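Families wanted for a repeat study of a stuttering gene

Our lab at Clarndale is looking for families in which at least two people stutter, or did as children. We want to check a claim we don't fully believe.

Four years ago a group at Arkholm linched a rare change in one gene to stuttering that lasts into adulthood. The paper has been cited 309 times. It rested on 33 people, most of them from two large families, and we have yet to see anyone repeat it.

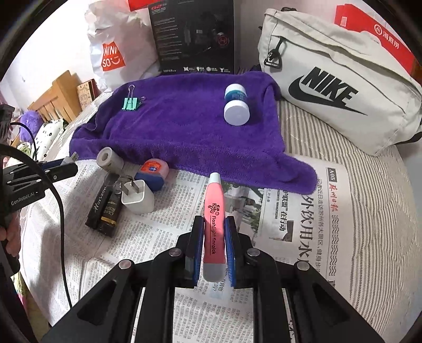 The Tornano Study will enroll 324 people. Our plan for the analysis is already filed, so we can't go shopping for a result later. If the link fails to show up, we will publish that.

You may take part if you are between 7 and 55 and have a parent, child, brother or sister willing to join too. Relatives who have never stuttered are very welcome — we need them for comparison. Past speech therapy is fine. 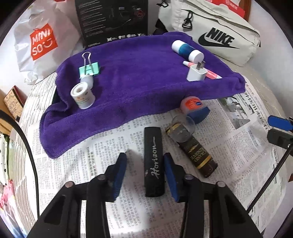
Taking part means one saliva kit by mail, a recorded talk by video, and a short reading task. Travel isn't needed. Parents must sign for anyone under 18.

You won't get a personal risk score. Companies sell those, and we doubt they mean much for speech. Nor is this a treatment trial.

Sign-up closes at the end of April. Ask for the Tello packet at the Clarndale speech genetics desk, 9 a.m. to 4 p.m.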